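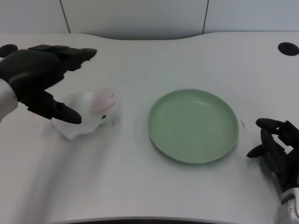 Aiman Govindasamy reckons I'm being too hard on the Grirolico hands, and that any hand with this many joints is going to freeze up on you sooner or later. Fair enough. Aiman got a good eight months out of a pair before anything went funny. I got until February, and when mine went it went in a way I think you should know about before you spend the money, so I'm writing the long version of the review after all.

Quick background. We bought two of the hands through Ikmont for the bench at Civcombe, where we do pick-and-place with soft things. Plush toys mostly, in and out of dishes and onto plates. Soft toys are a rotten job for a robot – they squash, they roll, the fur hides where the edge is – and that's exactly why I wanted fingers.

And I'll say it up front, the fingers are lovely! Out of the box the grasp was the best I've used. Set-up took me a morning, the mounting screws are all easy to get at, and the default force limit is gentle enough that I was happy letting it loose on a toy rabbit from the first day.

So, the fault. I was running a plain routine: pick the toy up, take it across, lower it, open. On the fourth run after lunch the hand did everything except open. No error on the console, no beep, the software cheerfully reporting "released", and the arm about to head home with the toy still in its grip.

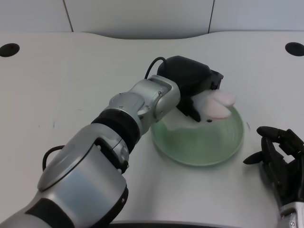 I hit the stop, and this is where I got cross. With the stop pressed, the hand holds its last position. Fine, I can see the argument for that, you don't want it dropping something heavy on a person. But there's no manual release that I could find, so if it had been a sleeve in there, or a finger, I'd have been standing there waiting on a restart. I timed the restart afterwards and it's 36 seconds. Have a go at counting that out loud while you imagine your thumb's involved.

Ikmont's support was friendly and a bit slow. They had me run the same cycle over and over with logging on, and 17 runs in it stuck again, same hand, same point in the motion. The log showed the open command going out and the thumb joint reporting that it had moved when it plainly hadn't. Their answer was that the joint sensor can drift once the hand is warm, and that the controller trusts it completely. So the thing doesn't know it's stuck. That bothers me a lot more than the sticking does.

They sent a firmware update that checks motor current against the joint reading, and if the two disagree it throws a proper fault and stops the arm as well. I also did a few things of my own, which I'd suggest to anyone with the same model:

- recalibrate after warm-up, never from cold
- drop the travel speed near the release point
- put a second check on the release instead of believing the word "released"
- keep your own hands off the bench until the arm is parked, even if it looks finished

We've had no repeat since the update, though I'm not calling it fixed yet. Tambunan, our other site, has the older firmware on theirs and hasn't had a single stick, so make of that what you will.
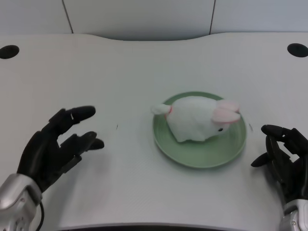

*Plush rabbit on the plate, both hands clear of it.*

Would I buy them again? Probably, yeah. The grasp really is that good and I haven't found anything else at the price that treats a soft toy so kindly. But I'd want a manual release lever on the next version, and I'd want the fault behaviour spelled out in the manual, in colour, on page one (at the moment the stop button gets one paragraph on page 17, under "Accessories"). Three and a half stars from me. If Ikmont sorts the release I'll come back and bump it up.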